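Budget for hand-held grippers, second year – what are you setting aside for pads?

Reading time: 3 min

bsubramaniam
June 2022

I'm putting together next year's equipment request for our group and would like a sanity check. We have 4 hand-held grippers, the squeeze type with a camera mounted on top, used for recording demonstrations. The plan is to go to 20 units by the end of next August. The hardware price is easy. I have a quote from Tindis and another from Katell and they're close. What I can't pin down is the running cost. Last year I put in one line for "consumables" and it was gone by spring.

What do people budget per unit for pads, fasteners and spare fingers?

– Bhavana Subramaniam

kettle_drum

We run 12 percent of purchase price per unit per year and it covers us. Pads are cheap. Labor is the part that hurts, so count the hours somebody spends swapping them.

Also ask both vendors if the fingers come off separately. One of ours only sold the whole front end as an assembly and that wrecked the budget.

mosswick

12 percent is low if you record every day. We went through 2 sets of fingers per unit in the first year. The pad adhesive lets go, people keep working, then the finger itself gets chewed up. I'd plan for 20 percent and be happy if there's money left.

kettle_drum

Two sets a year sounds like a handling problem to me. Are they being dropped?

mosswick

Some are. Most of it is picking up small hard things off a tabletop for hours. You can't train that out of people.

Ustanis_owner

I'd question 20 units before anything else. We bought 20 and on a normal day 11 of them are in use. The rest sit on a shelf waiting for parts or for a person. Buy 12 and put the difference into spares and a decent calibration fixture.

bsubramaniam

The 20 comes from the staffing plan, so I can't move it much. I could stagger the order, though – half in the fall, half after New Year.

Katell did confirm that fingers are sold in pairs, and that pads come in packs of 40. Tindis hasn't answered. I'll chase them this week.

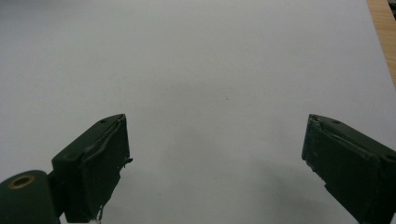

Pad replacement is the line I'm least sure about, so I went and looked at what we have now. I had been counting a pad as good until it fell off. On this one the covering on the right finger is scuffed and looks like it's starting to lift, and the left one has a ragged bit sticking out toward the gap. By my old rule neither would have been on the replacement list. If I count everything in that state, my number for pads doubles.

mosswick

That's what ours look like before we pull them. I'd swap both sides together. Mixed old and new gives you uneven grip and then someone has to explain the data.

kettle_drum

I'd keep running them. Scuffs alone don't matter. The lifting I would fix, but you can re-glue that for pennies. No need to double the budget line over it.

mosswick

We tried re-gluing. Lasted a few days each time.

Ustanis_owner

Depends on the glue and on how well you clean off the old stuff. We buy ours through Czerwiński and it holds fine. Ask for a sample before you commit.

bsubramaniam

OK. I'm going with 20 percent for the first half of the order and a separate line for spare finger pairs, one pair per two units. If re-gluing works out I can cut it when we place the second half. Will post the Tindis answer when I get it.

Related threads
Katell or Tindis for a small lab?
Spare parts: stock them or order as needed
Leasing grippers for a short project
Calibration fixtures, bought and homemade
How to write a maintenance line your finance office will accept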